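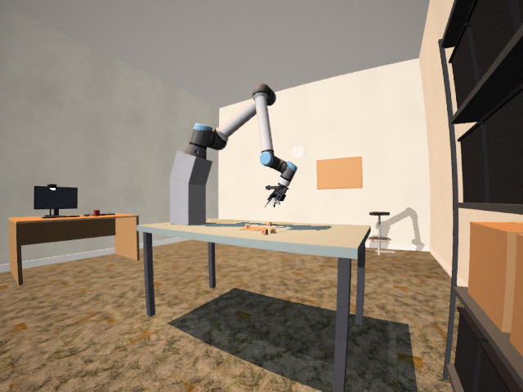 December, dye notes, wool batch
3 min read

Started at half past eight. Onion skins had soaked overnight in the enamel pot with 3,780 ml of rainwater, measured this time with the proper jug. Brought it up slowly and held it at around 70 degrees. It went over once while I was on the phone to Lobo about the missing alum, so the first skein may be duller than it ought to be. Lobo say the order left them last week. Vilmos lent us a tub from his own shelf, to be replaced.

Mordanted the rest in the small pan. The Drita yarn takes up water slowly and floats for ages. Pushed it under with a plate. The Prudo yarn sank straight away but felted a little at the ties, so tie looser next time, figure of eight, cotton thread only.

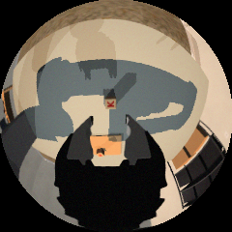
Second skein came out of the bath at noon and was rinsed until the water ran clear. Colour is even apart from a pale band where the tie was too tight. Rajeshwari thinks it will show in the knitted piece, I don't. Leaving it on the rack and we can both look again when it's dry. Kept the bath for a third go - there is plenty left in it.

Iron dip on the short lengths: dull olive, too dark. Ermelinda likes it. Half the iron next time, and take the wool out early and look at it by the window.
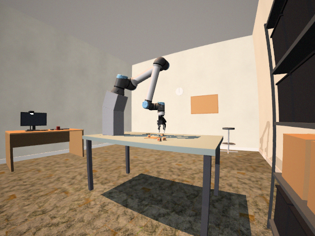 Leire's order for the cushion covers is still the main job. She wants a warm shade, not yellow, and has turned down both of my earlier samples. The nearest I can point to is the orange of the small wooden blocks on that pale table top. The onion bath alone won't get there. Will try it with a little madder over the top, madder kept cooler than the onion, and no iron anywhere near it. Separate spoon.

To do
- ring Leonilde about the madder, ask if it's root or powder
- new labels, the old ink ran
- light test: card half covered, south window, leave 4 weeks
- scrub the enamel pot before anyone uses it for blue

Lid on, gas off at ten to five.

4 comments · 3 shares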